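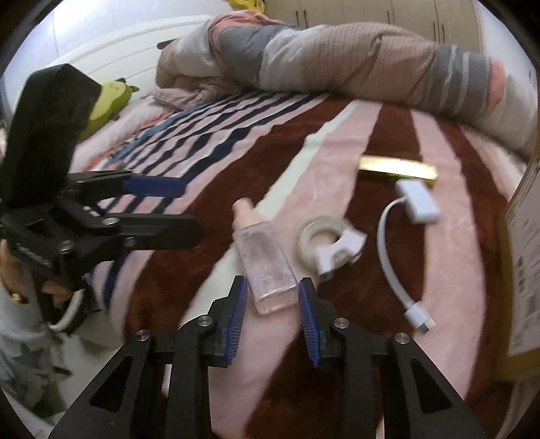 Bits on the bed, room 27: pink bottle, tape, white cable, gold block.

Bedroom check, November (Burnier house, upstairs)

Bottle cap on properly: Pass. I gave it a good squeeze over the sink afterwards and not a drop came out, hooray!
Bottle kept off the bedding: No. It was standing up on the striped blanket, a bit tilted too. Shelf, please!
Tape in its holder: Yes, the little white one with the notchy edge. Mind your fingers on that (I've caught mine before).
Cable and plug: No nicks that I could feel, and the plug end is nice and straight. Don't leave it charging on the blanket though, I do go on about this.
Gold block: No idea what it's for, but it's shiny and has no sharp corners. Left with Iida Riihimäki to find a home for it.
Blanket label: Present, washed at 46 by mistake, seems to have survived.
Smoke alarm: Tested at 900 hours, very loud, sorry everyone!

Still to do: move the bottle, coil the cable, then I'll pop back up and sign it off.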